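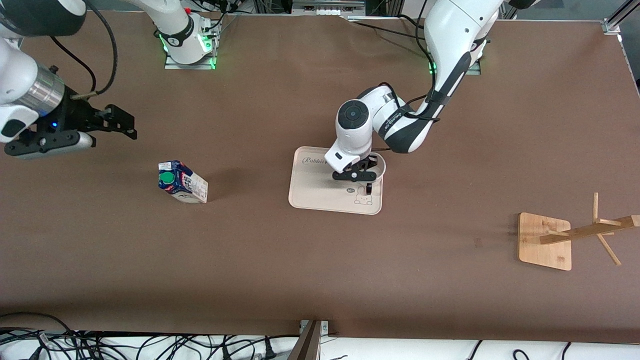
## Ticket 106: Breakfast corner, milk on the table and what we did about it

**Opened by:** Hanne Halonen
**Picked up by:** Gerardo Tiongson
**Area:** shared kitchen, second floor, Flurkcombe building
**Status:** closed, with one leftover (see the end)

### What was reported

Hi Gerardo, and sorry in advance for the length of this, I know you like things short! We keep finding a little milk on the big brown table in the mornings. It's never a flood, just a thin trail or a sticky ring, and by ten o'clock it has dried and has to be scrubbed. It has been going on for most of November. I wiped it up myself the first few times and thought no more of it, but yesterday it got into Marjatta's folder of seed labels and she was very gracious about it, which somehow made me feel worse.

The things that live on the table are the beige tray with "Rabbit" written on it and the little bear drawn down in the other corner (yes, I know, we have all had that conversation), the paper cups, the mug tree and whichever milk is open. The carton on its side is the blue one with the green cap.

What I'd love to know is whether it's the cartons, the cups or us.

Hanne

### First reply, Gerardo

Thank you for such a thorough write-up, and please don't apologize, I would much rather have too much than a ticket that says "milk???" and nothing else (I have had that ticket).

My first guess is the caps. Those green screw caps feel closed a good bit before they are closed, and a carton that's lying down will find any gap you leave it. Could you try the following for me?

1. Take a fresh carton, open it, pour one cup, and close the cap until it stops. Then give it one more small turn.
2. Lay it on its side on a dry paper towel, with the cap over the towel, for ten minutes.
3. Do the same with a carton somebody else has closed in the usual way, without telling them why.
4. Write down which towel is damp, if either.

While you're there, run a finger along the rim of the tray. I'd like to know if milk is getting under it.

### Results, Hanne

Done, and I rather enjoyed it. The carton I closed myself left the towel bone dry. The one Miłosz had closed after his coffee left a wet patch the size of a quarter. I didn't tell him, as instructed, but he saw me crouching next to it and worked it out, and he was a good sport.

The tray is fine on top. Underneath there was an old dried ring that had nearly glued it down - I had to rock it loose. I washed it in warm water with a drop of dish soap and dried it standing up against the window.

### Note from Marjatta Mäkelä

May I add something? I don't think the caps are the whole story. I'm in early and I pour for four or five of us, and the paper cups are very light. If you pour fast from a full carton the milk comes out in a gulp, and the cup slides or tips a little and you lose a spoonful over the side. When the cup is standing on the tray, the raised rim keeps it in and you just rinse the tray. When it's standing on the bare table, off it goes toward somebody's papers.

The folder is drying nicely, by the way, and only the beans were affected.

### Second reply, Gerardo

Marjatta, that's very helpful, and I think you're both right. I came up and tried it with water. Pouring with the carton held flat, with the spout toward the top, gave me a smooth stream and no gulp at all. It looks wrong the first time you do it, but do try it!

I've taped a card inside the cupboard door:

- Pour over the tray, with the cup already standing on it.
- Start slowly if the carton is full.
- Cap to the stop, then a touch more.
- Stand the carton up and put it back in the fridge when you're done.
- Rinse the tray at the end of the day, underside too.

I also moved the mug tree back a little from where people pour. The light wood is unfinished as far as I can tell, and I'd hate for the base to stain.

### Follow-up, Hanne

Eight mornings with a dry table. Miłosz now tightens every cap in the building, including ones that were never his business, and the orange juice takes two people to open. I'll accept that.

### Leftover

Eero Manninen asked whether we could switch to real mugs and stop buying paper cups, as the last Sudora order was for 850 of them and the boxes are blocking the broom closet. I've moved that to ticket 82, where the shelf question already is. Please add your thoughts there, and leave this one closed unless the milk comes back.

Gerardo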